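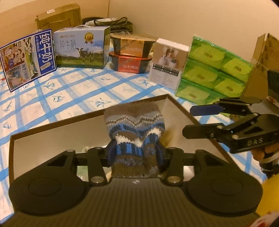
Is it just me, or did the cold come in all at once this year? I had the windows open in October and now I'm typing this with a blanket over my knees and a second one on order. So I thought I'd use my bit of the newsletter to talk about the Endetthorpe winter swap, and about knitting, which is pretty much all I do once it gets dark!

First, the swap. Hannelore Reisinger has the hall keys again and the doors open at ten. Bring anything warm that you no longer wear – sweaters, scarves, hats, kids' coats, odd balls of yarn – and take home whatever you like. Clean, please, and with the moths left at home. Last winter we passed along 764 pieces, and I still see that orange poncho going up and down the high street on a new owner every few months.

Now the knitting. I've been stuck on the same pair of mittens for ages (the Meneo pattern that Oi-ling Wu handed out, if you were at that meeting). The cuff is lovely. The thumb is a monster. I ripped it back two times before Nanna Ragnarsson took it off me and showed me that I'd been picking up my stitches from the wrong side. It took her three minutes, with a cup of tea in the other hand. If your thumbs have holes at the base too, pick up a couple of extra stitches at the corners and knit them together on the next round. Life changing!

I also had a big clear-out of the spare bedroom, something I do every winter and regret by lunchtime. You start with one box and by the end you can't find the bed. My rule now is that wool gets washed before it's put away, never after, and gets folded and not hung. I learned the hanging part from a gray cardigan that now comes down to my knees.

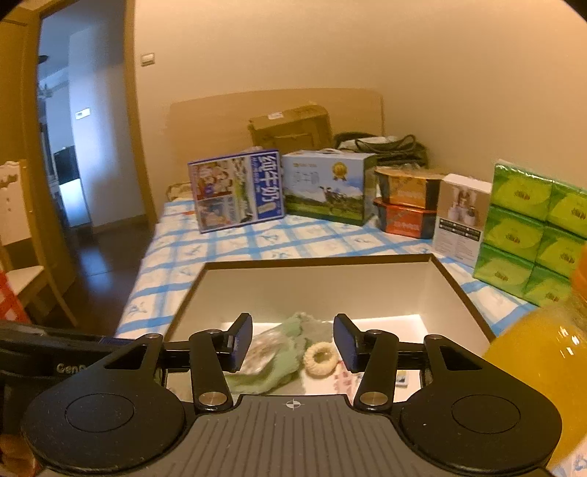

White box on the bed, open.

Retno Kusuma asked for a good soap for woolens. I use the plain flakes from Nic Aodha, a small spoonful in cool water, and I roll everything in a towel afterward. No wringing! Eirini Balaskas swears by a drop of vinegar in the rinse and her sweaters do look better than mine, so maybe listen to her.

Oh, and the Nadar yarn order goes in next week. If you want sock yarn, put your name on the sheet by the coat hooks, with the color written out in full. "Blue" got us into trouble last time.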